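In Defense of the Short Fire Drill Report

I have been the safety person at one small company or another for 15 years, which means I have written more fire drill reports than birthday cards, and I want to make a case for keeping them short. I know how that sounds. The whole trade I work in runs on paper, and somebody who asks for less of it can come across as somebody who would like to go home early. I would like to go home early, as it happens, but that is a separate matter.

My current employer has an office upstairs and a showroom at street level, and until last year our drill report ran to 23 pages. It had grown the way these things grow. When I inherited it from the person before me it was maybe a third of that, and then we changed landlords, and the new landlord wanted a section of their own, and then our insurer sent a form that asked the same questions in a different order, so I stapled that in too. After that we bought a software package called Plistent, which prints a cover sheet and a table of contents whether you have contents or not. I am as guilty as anyone. Every time something small went wrong I added a box to tick, and I never once took a box away.

What finally got to me was a drill we ran one Tuesday in November. The alarm sounded, people put on their coats (they are not supposed to stop for coats, but it was November, and I have given up being stern about coats), and out we went to the meeting spot by the bike racks. All fine. Then I went back in, made myself a cup of tea, and spent the rest of the afternoon filling in the report. By the time I reached the part where you write down what you learned, I was tired and a little cross and I wrote "No issues." And there had been an issue! The back stairwell door in the showroom had been sticking, and two people had gone around the long way because of it. I had noticed it and meant to write it down, and by page 20 or so it had gone clean out of my head.

I got the door fixed the week after, when I happened to walk into it with my shoulder. But it bothered me, and it still does, that I had a report with a line in it for the weather and no mention of that door.

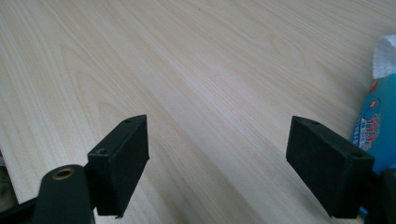
So I sat down and wrote a new one. It is 2 pages, and the first thing on it, right under the date, is a big blank space with the words "What got in people's way?" Everything else comes after. How long it took, who did the head count, which exits were used, whether the alarm could be heard in the restrooms and the stockroom, and who is going to fix whatever needs fixing and by when. There are 13 questions in all, and I can get through them standing up.

Now, I want to be fair to the other side, because I have friends on it and some of them are better at this work than I am. The argument for the long report goes something like this. If there is ever a real fire, or even a bad fall on the stairs, people are going to come asking what you did beforehand, and you will want to be able to show them. A thick folder shows them. I understand that, and I would never tell anyone to throw away a record they are required to keep. Check what your local rules ask for, check your lease, and if they want a thing in writing then put it in writing. I kept everything ours asked for, and it fit.

Where I part ways with my friends is on what the folder proves. I used to work in a building called Clesholm, a big handsome place with several shops on the ground floor and offices stacked above them, and the building management there had the most beautiful drill records I have ever seen. They had tabs, and the tabs were color coded. And in all the time I was there I never met a shop worker downstairs who could tell me where the meeting spot was. They moved it once, when the parking lot was being resurfaced, and the move was recorded in the folder very nicely, and I don't believe it was ever announced to the people who sold the shoes.

A short report can be read by the people it is about, and I think that matters more than we let on. I pin ours up by the coffee machine now. Folks read it while they wait for their cup. Last time one of the Saturday staff stopped me to say that the head count had missed her, as she had come in early to help with a delivery and wasn't on the list, and she was quite right. I would have never heard about that from a file on the shared drive. We now keep a sign-in sheet by the delivery door, which cost us a clipboard.

There was some grumbling when I made the change. A consultant from Eyvindsson, the firm that looks over our safety files once a year, turned the two pages over to see if there was more on the back. I told her to ask me anything she liked, and she did, and we ended up walking the whole route together, down the back stairs and out past the bins. She had a good suggestion about the lighting by the bottom step. She also asked me to keep older reports together in one place, which was sensible, and I have since bought a box file for them.

I am told that our sister office, over on the Burirel business park, is still using the long version and is perfectly happy with it. That is their business, and I have promised not to nag. But I did send them a copy of ours, with a note saying to leave the big blank space at the top even if they change all the rest. They wrote back asking which section the weather goes in.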